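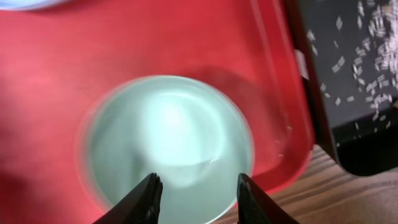 How to ask a news site for a correction
By Riku Noguchi
Updated 5th June

Most news sites will fix a factual error if a reader points it out clearly. The requests that get ignored are usually the long ones, or the ones that mix a wrong number with a complaint about the tone of the article. These steps work for a local paper as well as for an international site.

1. Save the article first

Copy the web address, the headline, the name of the reporter and the time shown at the top of the page. Save the whole page as a PDF. Articles about demonstrations and other moving stories are often rewritten several times in a day, and the sentence you object to may be gone by evening. If it is, you can still ask for a note saying the text was changed.

2. Find the exact sentence

Paste the sentence into a blank document. Under it, write what is wrong in one line. If you need more than one line, you may have two errors, and each should get its own entry.

Suppose the Urkano site reports that 1,560 people marched in Udby, and the police statement it links to says 522. Your line would read: "The article says 1,560. The linked statement says 522." Leave out any guess at how the mistake was made.

3. Separate errors from opinions

A wrong name, place, date, number, quotation or caption is an error. A headline you find unfair is a matter of judgment and belongs in a letter to the editor. Send the two separately, even when they concern the same article.

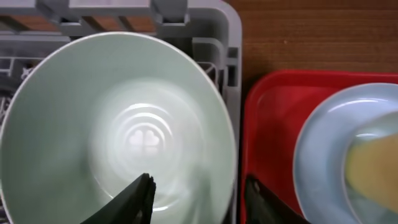 Captions need the same care as the article. Read each one and ask which parts the photo can support and which parts had to come from somewhere else. Agency photos get reused for years, and a picture from one march can end up under a report on another. Practice on something dull before you try it on a crowd. With a pale green bowl that has a four-leaf clover in the bottom, the color and the clover can be checked by looking. A caption saying the bowl was made in Nagano would need a source. Treat the name of a city under a protest photo the same way.

4. Find the right address

Look at the bottom of the home page for "Corrections," "Contact" or "Standards." Use the corrections form if there is one. If there is only a general address, put the word "Correction" and the headline in the subject line. Posting in the comments does not count as a request on most sites.

5. Write the message

Keep it short. This is enough:

Subject: Correction, "Hundreds march in Udby"

Your article says that 1,560 people took part. The police statement linked in the third paragraph gives the figure as 522. Please correct the figure and add a note to the article.

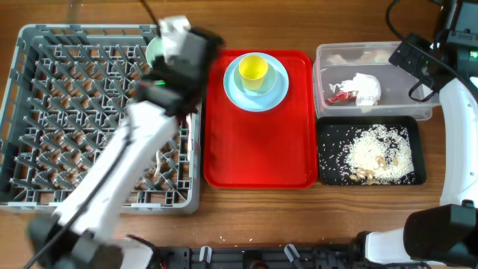 Sign with your full name and a way to reach you. If you were at the event or know someone quoted, say so in one sentence. Attach the PDF from step 1 and link to your source.

6. Follow up once

Allow the desk a few working days, then reply to your own message so that the earlier text stays attached. If the site belongs to a press council, its complaints page will list a deadline. Some councils only accept a complaint after you have written to the publisher, so keep every reply.

I keep my requests in a folder called Clirkel, one file per article, with the date sent and the date answered.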